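Dafis Folding Study: Gallery

Handheld-gripper demonstrations of garment folding on unmodified household surfaces

Posted February 6, 2024. Text by Jessie McIver.

The Dafis study asks a narrow question. If a folding policy is trained only on demonstrations made with handheld grippers, in rooms where people live, how much does it lose when the surface under the garment is soft and patterned? Most of our earlier folding data came from the Titano set, which was collected on a flat gray table under fixed lights. Policies trained on Titano fold well on that table. On a bed, they tend to close the jaws too high, miss the lower layer of cloth, and lift a single ply.

Dafis replaces the table with beds and leaves the rest of the method alone. The demonstrator works with the same handheld grippers, the camera rides on the tool, and the policy sees only what that camera sees. There is no overhead view and no external motion tracking. Tool pose is recovered from the video and the onboard inertial sensor, and jaw opening is read from the same video.

The collection ran in October and produced 3000 demonstrations in 19 homes. An episode begins with the garment lying anywhere within reach and stops when the demonstrator releases the last fold. Bedding stays as the household had it, and no backdrop is laid down. Other laundry may remain on the bed provided it does not cover the garment being folded.

The views in this gallery come from one bedroom. The garment is black in both, and the cover beneath it has a strawberry print.
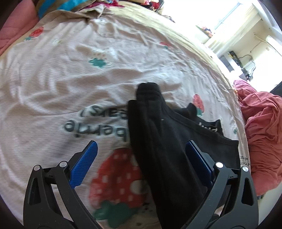

Tool view at the garment. The blue pads face each other across the folded black cloth, with a large printed strawberry directly below it.

Pad contact is the part of the task that transfers worst from table to bed. On a rigid surface the demonstrator can press the jaw tips down until they stop, then close. A mattress gives, so the height at which the jaws should close is no longer fixed by the surface. Demonstrators handle this by pressing slightly past first contact and closing slowly. In the recovered trajectories this appears as a short downward motion that continues into the first part of the jaw closure. The Titano data contains almost none of it.

We tested whether the motion could be added after the fact, by editing the Titano trajectories to include a fixed press depth. It helped on firm mattresses and made results worse on soft ones, where the required depth varies with how much cloth is stacked under the jaws. We dropped the edit and kept the demonstrated motion.

Black cloth has its own difficulty. Folds in dark fabric carry little contrast, and exposure set for a bright window leaves even less. Printed bedding supplies strong edges nearby, and an early version of the policy locked onto those edges instead of the cloth boundary. The current version, Grimero, is trained with exposure and color changes applied to whole episodes. Changing frames one at a time gave unstable jaw commands and was abandoned. 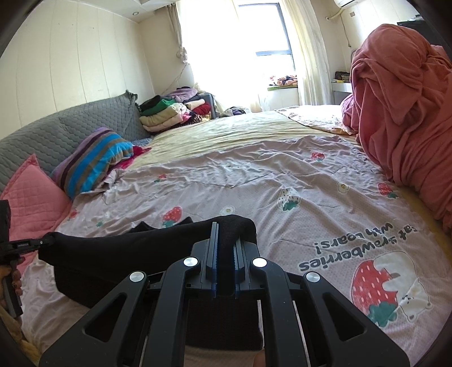

Two-tool work on the bed. A second black gripper pinches the left end of the garment, and the near tool's jaws stand over the cloth to its right.

Folding with two tools raises a timing problem. Each camera records on its own clock, and an offset of a few frames is enough to make one jaw appear to release before the other has taken hold. We align the two streams by a clap of the jaws at the start of each session and check the alignment again at the end. Sessions that drift between the two checks are cut at the last episode known to be good.

The second tool is often visible to the first, which is useful. Grimero receives both camera streams, but when one is masked during training it learns to estimate the position of the other gripper from whatever portion remains in sight. With masking, the policy tolerates short losses of one stream. Without it, a dropped stream usually ends the fold.

Wide lenses are needed for this. They bend straight edges near the border of the view, and we do not correct for it before training. Correction crops the outer region, where the second tool tends to be.

Results so far

Evaluation used the Vultano two-arm station, fitted with the same jaws as the handheld tools. Each policy attempted 60 folds on a bed and with garments that were absent from training. A fold counted as complete if every edge lay within the marked tolerance and no layer had been left behind. The Titano policy completed 19 of its attempts. Grimero completed most of its own, and the per-garment table will be released with the full report.

The remaining failures are mainly of one type. The first grasp takes the garment together with a pinch of the cover beneath it, and the lift then drags both. Human demonstrators notice this and let go, but such corrections are rare in the data — 69 episodes contain a clear release and second grasp. A further collection limited to these recoveries is planned, using the same tools and the same episode rules.

Notes on use

Gallery views may be reproduced with credit to the Dafis study. Requests for calibration files or jaw drawings should state the tool version and the lens in use. Raw video is not distributed, as it was recorded in private homes. Processed trajectories will be available after the household review is finished.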